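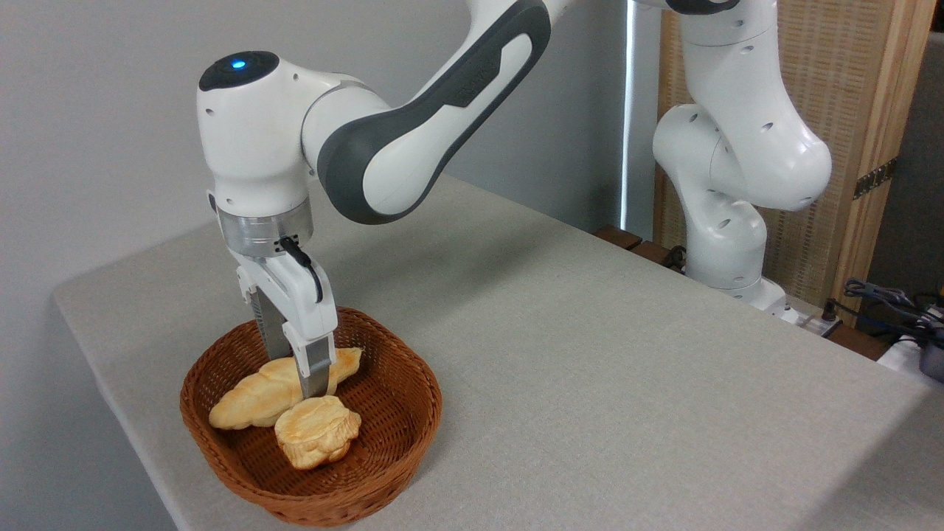
Picking bread out of a basket: fingers too wide?
Posted 28/03/2018 by Naveen Negi
Category: Home and Shared Workshops > Arms and Grippers

I've got the pick routine running on the Zikby controller at the Susgate workshop and I'm stuck on approach angle. Depth is fine. The trouble is getting between items that touch. With the round loaf overlapping the braided one, the front finger has to go straight down between the two, and there isn't much room for it. Pads are the grey ridged rubber ones. Out of 204 tries at this layout I've had far too many where the round one rolls against the rim and the arm stops on a force fault. Would you change the fingers or the path?

Kirsty Sutcliffe wrote:
Fingers. Print a narrower pair and glue thin pads on. I did this for fruit on the Naltside build and it took an evening.

Brodie Henare wrote:
Disagree. Narrow fingers dent soft bread — you'll swap one fault for another. Go in across the round loaf, lift that out first, then do the braided one with the whole basket clear.

Kirsty Sutcliffe wrote:
That only helps if the round one is always on top. Tip the basket out and refill it and you're back where you started.

Naveen Negi wrote:
It isn't always on top. I do refill it between runs. What force limit are you both using?

Pin-yu Chow wrote:
Before printing anything, check your closing speed. Mine was set to 960 in the Hollis config and I had the same rolling. Halved it and most of the faults went. Also fix the basket down if you haven't, a wicker one slides easily.

Brodie Henare wrote:
Agree on fixing it down. Still wouldn't touch the fingers.

Naveen Negi wrote:
Speed is 4,000, left over from the blocks test. Will drop it tonight and try Brodie's order on the same layout. If it still faults I'll print the narrow pair.

Last updated: 2 replies hidden by moderator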